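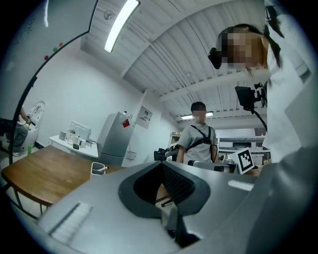
Sentencing remarks should be published as a matter of course

When a magistrate sentences an offender in a local court, the reasons are usually spoken aloud once, to a room that may hold fewer than a dozen people. A recording is made. In most cases no transcript is prepared, and the public learns of the outcome, if at all, from a few paragraphs in a newspaper. The Pavmont Centre for Open Justice considers that this arrangement no longer serves the courts, the parties or the community, and that written sentencing remarks should be published in every matter where a person has been convicted of an offence of violence.

The present position is one of access in theory. Any person may sit in the public gallery. Any person may also apply for a transcript, on a form that must be lodged at the registry where the matter was heard, with a fee of $275 payable before the request is considered. The fee is the same whether the remarks run to one page or thirty. A victim of the offence may ask for it to be waived, but the form does not say so, and registry staff are not required to mention it.

Our staff applied for remarks in 117 matters finalised in the magistrates' courts over a single year. We received 40. Of the remainder, most were refused on the ground that the applicant had not shown a sufficient interest in the proceedings, and several requests were never answered. We do not suggest that any registry acted outside its rules. Our concern is with the rules.

The effect on public understanding is plain. A short report of an assault case will ordinarily give the charge, the plea and the penalty. It will seldom explain that the court was bound by a maximum, that an early plea attracted a discount, or that time already served in custody was taken into account. Readers are left to supply their own explanation, and many conclude that the court was indifferent to the harm done. Sometimes a sentence deserves criticism. The critic should then be able to quote what the magistrate said.

Two objections are commonly made. The first is cost. It is said that magistrates already carry heavy lists and that the preparation of written reasons would slow them further. We accept that a busy magistrate cannot be asked to write an essay after each plea. What we propose is a corrected transcript of remarks already delivered, produced from the existing recording and checked by the court before release. The Fletis registry trialled this procedure with 2,000 matters and reported no increase in the time between plea and sentence. The additional work fell chiefly on registry staff, and any general scheme must fund those positions properly. 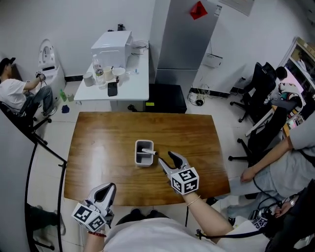 A white marker resting across a small divided container on a wooden table.

The second objection is privacy, and it carries more weight. Remarks in family violence matters may describe injuries, medical treatment, children and the layout of a home. Publication without care could expose a victim to fresh distress, and in a small town the removal of a name may do little to protect anyone. For that reason the Centre does not support automatic release on the day of sentence. A period should be allowed in which the victim may read the remarks and ask for passages to be withheld, with free legal help in doing so. Where identification cannot be avoided, a summary approved by the court should be published in place of the full text.

Some colleagues in the profession would go further and leave the decision entirely to the victim. We have considered that view with respect and do not share it. It would place on an injured person the burden of deciding how much the public may know about the work of a court, and it would invite pressure from an offender who preferred silence.

There is also the question of what becomes of old remarks. A person sentenced for a minor assault at nineteen should not find the page at the top of every search of their name twenty years later. The published collection should be closed to outside search engines, and entries should be withdrawn once a conviction is spent under the ordinary law.

The Centre has asked that these measures be included when the rules of court are next reviewed. In the meantime, the transcript form could be amended within a week to state that victims may apply without paying, and we see no reason for that change to wait.

Issued by the Pavmont Centre for Open Justice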